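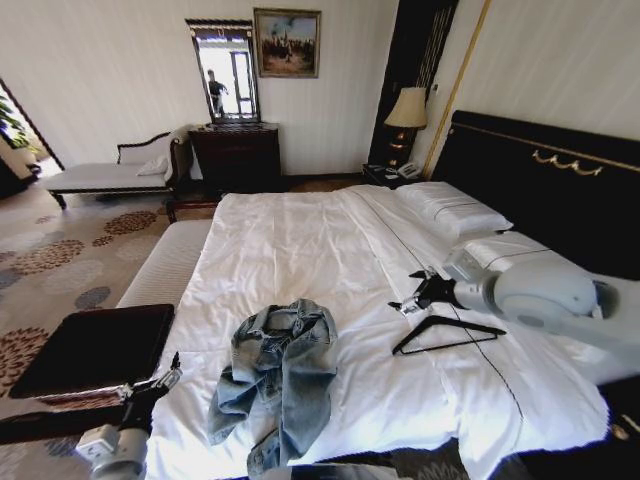

Speaker notes: Away days, Prakport to Dekov

Start with the fixture list. Three away matches in June, all one-day games, all on the coast road. Ask who has played at Dekov before and wait for hands.

Travel. The bus leaves the Prakport ground at 6. Players bring their own pads and helmets. Club bats go in the long bag, and the scorebook goes with the captain.

Squad size is 15. Say this slowly, it came up last time. Eleven play, the rest share drinks duty and fielding cover.

Rooms. Two to a room the night before Dekov. Lights out is up to each pair, but breakfast is early and the openers need to eat.

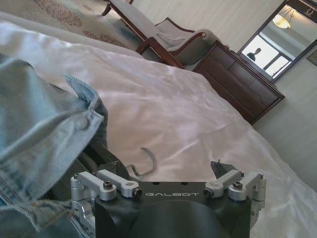

Bed with a white sheet.

Batting order against Bevex. They open with spin from the river end. Last season we lost 3 wickets sweeping in the first hour. Play straight until the ball gets old.

Yook is the short game. Small boundary on the pavilion side, so keep mid-wicket back.

Pause for questions. Then hand out the availability sheets and collect them before people leave.

3 comments

Is the Yook game still on grass or did they put the mat down?

Can juniors ride on the bus if a parent comes too?

Good talk, please post the fixture list as well.

Contact us | © 2026 Prakport Cricket Club | Back to top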